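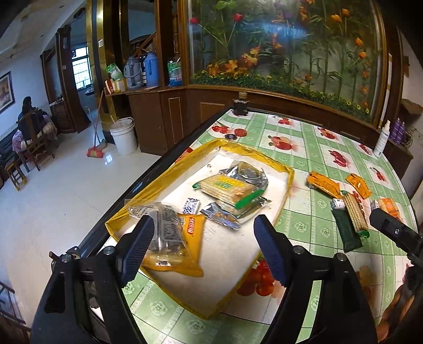

Snack tray, two-finger gripper, fruit tablecloth.

19 June 2023
By Jacqueline Fleury
Print | E-mail this

A few posts on what automation has done to the packing job at Cakuvwood, from someone who still works there. I'm on the mixed snack line. We fill trays and gift boxes with small packets: crackers, foil packs, candy.

Until May we had 24 people on two shifts, all packing by hand. Now there are two robot cells from Fakow on the day shift and 15 of us still pack. The other nine were moved, mostly to receiving and labels. No one was let go. I'm putting that first because it's what people ask me.

The cells are fine with boxes. They are slow with anything soft. A clear sleeve of round crackers will roll when a finger touches it, and a foil packet folds over. Clear plastic is the worst of it. I can pick up a flat foil packet without looking. The cell often takes three tries.

So part of the job now is showing it how. You hold a gripper with two fingers and do the pick yourself, slowly, over and over, with the packets in a tray and more lying next to it. Some people do this at a table at home and some do it at the plant. It pays the same hourly rate as packing.

Nadiia Stasiv did the most in the first month, 766 picks. Her wrist was sore by the end of it. We asked for a limit and got one: 40 minutes, then you swap to something else. That should have been in place on day one.

What I notice most is the quiet. On the old line you stood across from someone and talked for eight hours. With the gripper you're mostly watching two rubber pads and a packet. Yevdokiia Kravets says she likes it better that way. I don't, much.

The skill counts for something different now too. Fast hands used to get you the good shifts. Now they want slow and steady – the fast packers had to relearn. Rawiri Te Moana was our quickest and he had the hardest time of anyone. He's on maintenance training now and seems happy with it.

Pay is the open question. The people who clear jams on the cells do more than packers did, and they're on the packer grade. Diệp Âu has raised it twice with the shift manager. The answer so far is that grades get looked at in the fall.

If your plant is about to do this, ask early about break times, who owns the jam clearing, and what grade it is. Get it in writing. We got two of those sorted late and the third is still open.

Back on shift at six tomorrow. Will post again when we hear about the grades.

Filed under: Work & Wages, Automation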